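Communiqué de presse

Entretien des plans de travail en bois : Fluron publie le cahier technique « Table, tasse, textile » et ouvre son atelier de Skokville aux professionnels

Skokville, le 6 juillet 2022

Fluron, fabricant de produits d'entretien pour surfaces en bois, met à disposition des gestionnaires de locaux partagés un cahier technique consacré au débarrassage et au nettoyage courant des tables. Le document compte 31 pages. Il traite des tables en bois clair utilisées en atelier, en salle de pause et en espace ouvert, là où un même plateau sert au travail et à la consommation de boissons.

Le cahier résulte d'une campagne d'observation engagée en février dans l'atelier de Skokville. Au total, 394 opérations de débarrassage et d'essuyage ont été consignées sur des fiches normalisées. Chaque fiche mentionne les objets posés sur le plateau, le textile utilisé, l'ordre des gestes et l'état de la surface après l'opération.

1. Périmètre

Le matériel retenu est volontairement courant : tables à plateau de bois clair, tasses, récipients cylindriques de plus grande taille, carrés de microfibre. Aucun meuble n'a été fabriqué pour la campagne. Les plateaux étaient en service avant le début des relevés et n'ont pas été poncés.

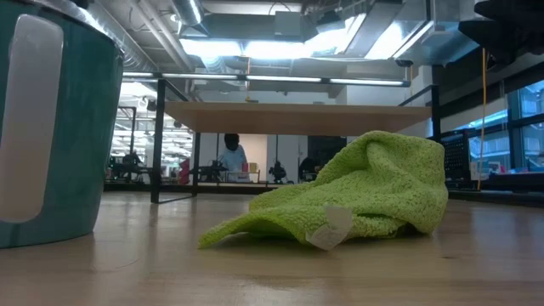 Le textile de référence est une microfibre bouclée de teinte vert citron. La couleur vive a été choisie pour limiter les oublis sur un plateau pâle. L'étiquette d'entretien est laissée en place pendant toute la durée de vie du carré, car elle porte les consignes de lavage. Fluron recommande de ne pas frotter avec la zone de couture où elle est fixée et de la replier vers l'intérieur au moment de l'essuyage.

Le cahier distingue deux états du textile au repos. Plié en quatre, il offre des faces d'essuyage successives et se range à plat. Laissé en boule, il conserve l'humidité au contact du bois et doit être repris dès la fin de l'opération. La durée maximale de contact entre un textile humide et un plateau huilé est fixée à 9 minutes. Passé ce délai, un contrôle visuel du plateau en lumière rasante est demandé, puis un essuyage à sec dans le sens du fil.

2. Plateaux en lames assemblées

Une section entière porte sur les plateaux constitués de lames de bois jointives. Les joints y sont les points les plus exposés aux liquides. L'essuyage se fait parallèlement aux lames, sans passage transversal appuyé. Les petits nœuds et les points sombres du bois ne sont pas des salissures : ils ne doivent faire l'objet ni d'un grattage ni d'une application localisée de produit.

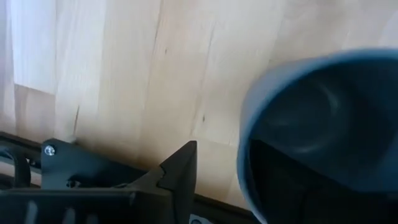 Les tasses et gobelets sont retirés du plateau avant toute application. Le contournement d'un récipient laissé en place est classé comme non-conformité mineure dans la grille de relevé. Il s'agit de l'écart le plus fréquemment noté par les opérateurs au cours de la campagne, devant l'excès de produit et l'oubli des chants.

Le produit associé à la méthode est Vultex, un nettoyant sans rinçage pour bois huilé ou verni. Il s'applique sur le textile et jamais directement sur la table. La dose préconisée est de 30 millilitres pour un plateau complet, répartie sur deux faces du carré. Le cahier donne également les règles de stockage, à l'abri du gel et de la lumière directe, ainsi qu'une fiche de compatibilité avec les finitions les plus répandues.

3. Regroupement des tasses

La méthode prévoit une étape de regroupement avant l'évacuation. Les tasses sont rassemblées en un seul point du plateau, à portée de main, anses dégagées. Cette disposition réduit le nombre de trajets et libère le reste de la surface pour l'essuyage. 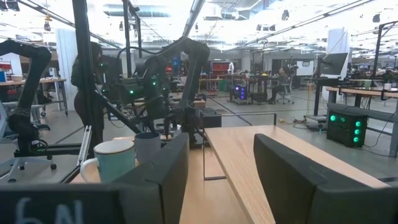

Les modèles peuvent être dépareillés. Le cahier n'impose ni forme ni couleur, mais il demande que les tasses de hauteurs différentes ne soient pas empilées. L'emploi d'un dessous de tasse reste conseillé sur les plateaux huilés depuis moins d'un mois. Les récipients plus volumineux sont traités séparément, en fin de séquence, et toujours soulevés. Les faire glisser sur le bois provoque des rayures dont la reprise exige un égrenage et une nouvelle couche de finition.

La séquence complète s'établit comme suit :

Regroupement des tasses.
Évacuation des tasses vers le point de lavage.
Enlèvement des grands récipients.
Dépoussiérage à sec.
Application de Vultex sur le textile, essuyage dans le sens des lames.
Reprise des chants et contrôle en lumière rasante.
Retrait du textile. 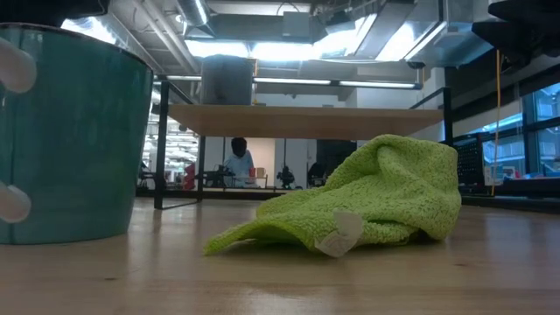

Pour les grands récipients cylindriques, la base est essuyée avant repose. Une base humide laisse une trace circulaire qui, sur bois clair, peut nécessiter plusieurs passages. Le cahier préconise un emplacement attitré par table, de préférence près d'un bord latéral, afin que le centre du plateau reste disponible.

4. Suivi des textiles

Le registre Oral, joint en annexe, permet de suivre les lavages de chaque carré de microfibre. Il comporte une ligne par textile, avec la date de mise en service, le nombre de cycles et le motif de mise au rebut. Les carrés sont lavés sans adoucissant et séchés à l'air. Un carré dont les boucles sont aplaties sur plus de la moitié de la surface est déclassé et affecté au nettoyage des sols.

Disponibilité

Le cahier « Table, tasse, textile » est remis gratuitement sur demande écrite auprès de Fluron, en version imprimée ou numérique. Les formulaires de relevé et le registre Oral peuvent être reproduits sans autorisation pour un usage interne. L'atelier de Skokville reçoit les responsables de services généraux et les entreprises de propreté sur rendez-vous, par groupes de 9 participants au maximum.

Contact presse : Fluron, service communication, Skokville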